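My grandmother kept everything in Brisetport, and I do mean everything — string, jam lids, the good buttons and the bad ones — and somehow she could put her hand on any of it in the dark. I've been thinking about her since January, when I finally started on our hall closet and found 8 flashlights, not one with batteries.

Everaldo Furtado, who has been sorting out other folks' homes for longer than I've been messing up mine, told me over coffee to quit buying lids. "You won't lift it," he said, and he was right, bless him. Leave the bins open, give each one a color, and let the family grumble for a week or two. 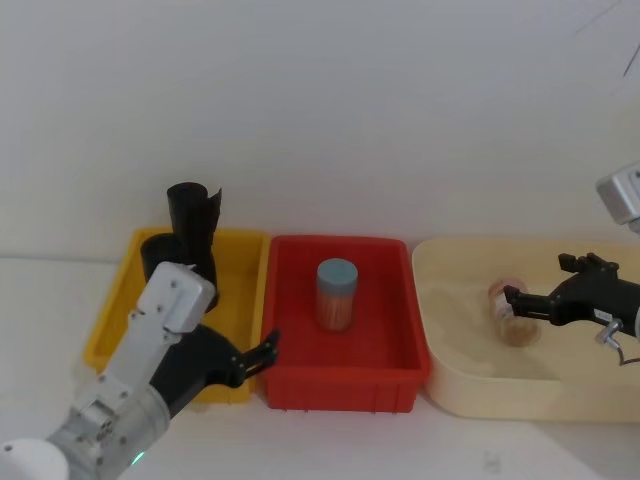 *Yellow, red and cream: open containers side by side along a white wall.*

We did the closet first and then the drawer by the stove, and I kept Grandma's buttons, the bad ones too.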